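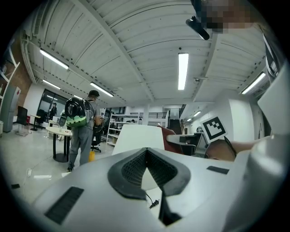

Tisovura home starter scheme: second progress report to the Zornel Fund

Hello Upendo,

Sorry this one is longer than the last. You did say you'd prefer too much over too little, and I've taken you at your word! The money side is in the spreadsheet Danish sent over separately, so I'll stick to what we've been doing and what's got in the way.

Where we are

We've now set up 30 homes since the grant started, which was the number we promised you for the whole first year, and we still have a good stretch of the year left. Most have been flats let through Revell Housing, with a few private lets where the council's resettlement worker rang us directly. People come to us from hostels, from friends' sofas, from hospital in one case, and they very often get the keys to a place with no curtains, no cooker and bare floorboards. We try to get the basics in within a week of the keys. We managed that for nearly everyone in the spring and then slipped badly in July, which I'll come to.

By basics I mean a bed with a new mattress, something to sit on, a table, pans, plates, bedding, towels, a kettle, curtains and a lamp or two. Tenants tick what they want from a list and they can turn down anything they don't like the look of. That last bit has turned into one of my favourite parts of the job. One lady sent back the same sofa twice (Makori's driver had loaded it again by mistake, poor man) and she was quite right, it was horrible.

Deliveries

Makori Removals have kept to the price they gave us at the start and the crew are lovely with people. The trouble in July was simple enough: their bigger van was off the road for most of the month, and the small one can't take a double mattress lying flat. So beds got held up, and a bed is the one thing you really can't tell someone to wait for. Gitau hired a van for the worst of it and drove it himself. You'll see that in the spreadsheet under transport, and it's the main reason that line is over. I should have rung you at the time to ask about moving money across and I didn't, sorry. I'd like to talk about keeping a small hire budget for next year so we aren't caught like that again.

Access is the other headache. The Revell flats near the canal have a lift that stops at a half landing, so everything goes up the last flight by hand, and the wardrobes from the old school site simply won't go round the turn. We've stopped offering wardrobes there and give a hanging rail and a chest of drawers. Tenants seem happy with that. Musyoka has measured the stairs in the other blocks and keeps the numbers taped inside the van door.

What people give us

Donations are up and so is the rubbish, if you'll forgive me putting it like that. We had a very good run after the piece in the local paper, lots of crockery, more duvets than we can store, and a handsome bookcase with 1859 pencilled on the back that I'm told may be a date or may be somebody's stock number. It's gone to a tenant on Mill Street who has more books than I do. But we also got wet mattresses left by the gate overnight, and a fridge with the door off. We've changed the opening hours on the website and now ask people to ring first, and Imani has got very good at saying no kindly on the phone.

The things we never have enough of are small and dull. Tin openers, washing-up bowls, light bulbs, curtain hooks, bath mats. We've been buying these new out of your grant, in bulk where we can, and I'd say it's the most useful money we spend. A new tenant can live with a scratched table, but a window with no curtain facing the street is miserable.

Lamps and soft furnishings

You asked last time why lamps were on the list at all when flats have ceiling lights. Well, quite a lot of them have one bare bulb in the middle of each room and that's your lot. In the first follow-up calls, when we asked what had made the place feel like theirs, lamps came up again and again, more than sofas. Shades are the weak spot. They arrive dusty or dented and a grubby shade makes a decent lamp look like junk, so we've got a bit more careful about what we accept. Plain ones go fastest. Anything with a fringe tends to stay on the shelf, although I live in hope.
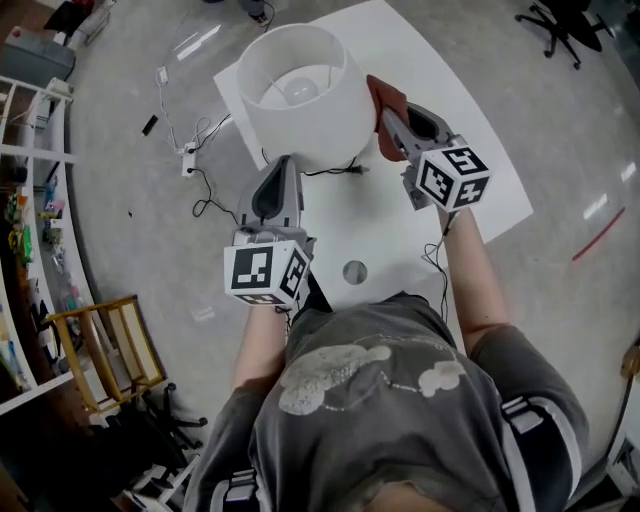
A white lampshade and a brown cloth at the table.

All donated electrical items are tested before they go out, as agreed in your conditions. Danish did his portable appliance testing course in the spring and has his certificate, so we no longer pay someone to come in. Anything that fails goes to the recycling centre with its plug cut off.

Curtains are still awkward. Nobody's windows match. Imani has started a simple hemming evening, open to tenants as well, and two of our earlier tenants now come along regularly and bring their own mending. It wasn't in the bid, but it costs us tea and thread and I'd like to keep it going if you're happy.

Follow-up calls

We said we would ring every household after 3 months. We've done it for all of those who've reached that point, apart from a few whose numbers no longer work. Revell have passed on letters for us in those cases and I'm waiting to hear. Everyone we did speak to was still in their home. I don't want to claim too much for a kettle and a bed, because these are people with good support workers too, but I was very pleased all the same.

The grumbles were fair ones. A wobbly table (swapped), a toaster that only did one side (also swapped, and Danish is still cross with himself), and several people who hadn't known they could choose colours for bedding. The list now says so in large letters at the top.

What's next

We're meeting Revell again to talk about getting notice of new lets a bit earlier. At the moment we sometimes hear on the morning the keys are handed over, which makes a one-week promise very hard to keep. Their lettings team have said they'll try adding us to the email that goes to the repairs people, and if it works it'll make more difference than another van would.

Storage will be tight over the winter. We're asking donors to hang on to large items until we have a home lined up, and most don't mind. I've also got a quote for taller shelving, which is in the spreadsheet as a query. Could you let me know whether it would count as equipment or building costs under the grant? I've read the guidance a few times and can argue it both ways.

And do come and see us. Mornings are best, any time after ten, once the van has gone out and you can get to the kettle.

With thanks and best wishes,

Musyoka Shemweta's very grateful colleague and your usual correspondent at Tisovura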